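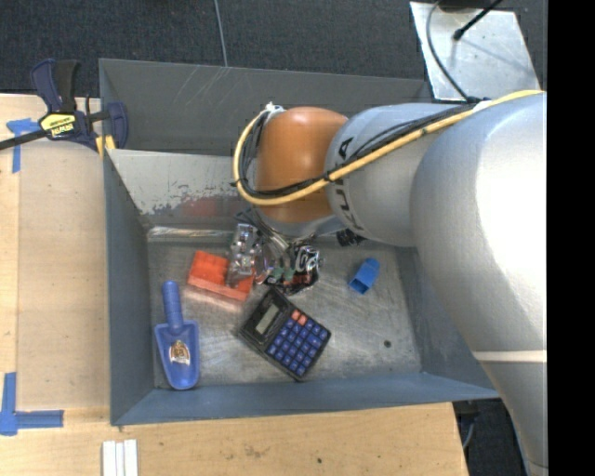

Research Assistant, Conditions of Detention (fixed term)

Vellstead Center for Custody Research
Location: Nwachukwu Building, with travel to facilities
Hours: full time, 33 hours per week
Reports to: Vignesh Shetty, Principal Investigator

The Center is recruiting a research assistant for a study of how correctional facilities respond to written inspection findings. The study compares the text of inspection reports with the action plans filed by each facility, and then with records and interviews collected on site. It covers county jails and state prisons. Juvenile facilities and immigration detention are outside its scope.

The document set currently holds 957 findings. Each has been assigned a subject code (health care, use of force, time out of cell, sanitation, grievances, and so on), but only some 400 have been matched to a facility response. Completing the match is the first task of the post. Site work begins in December and depends on access agreements, most of which are signed.

Duties

Match inspection findings to facility responses and record the result in the Jomell database.
Apply the coding manual and flag entries where two codes could apply.
Carry out structured interviews with people in custody and with line staff, working in pairs.
Transcribe and redact interviews before they leave the secure drive.
Draft methods notes and tables for the interim report.
Keep the travel log and the consent form register up to date.

Requirements

A bachelor's degree in criminology, sociology, law, public policy or a related subject, or equivalent work experience.
At least 2 years of work with qualitative records, case files or administrative data.
Accurate written English. A short editing test forms part of the interview.
Ability to pass the background check required for facility entry. A past conviction is not an automatic bar — each access agreement sets its own rules, and these will be discussed with candidates individually.
A driver's license is useful but not required.

Experience of custody, whether as a resident, employee, family member or visitor, is welcome and may be mentioned in the application. It will not be scored separately.

Conditions

The post is funded by the Dretent Fund to the end of the current grant. Renewal depends on a further award. Travel time counts as working time. Some visits start at 7 a.m. to fit facility schedules. Supervision takes place every two weeks, with a debrief after each site visit.

How to apply

Send a resume, a cover letter of no more than two pages and one writing sample to the Center's recruitment desk, marked "Detention RA". The sample may be an extract from a longer piece. Joint work is accepted if your part is clearly marked. Questions on the coding work or on facility access should be addressed to Vignesh Shetty at the same office. Interviews will be held in person or by video, and all applicants will receive a written reply.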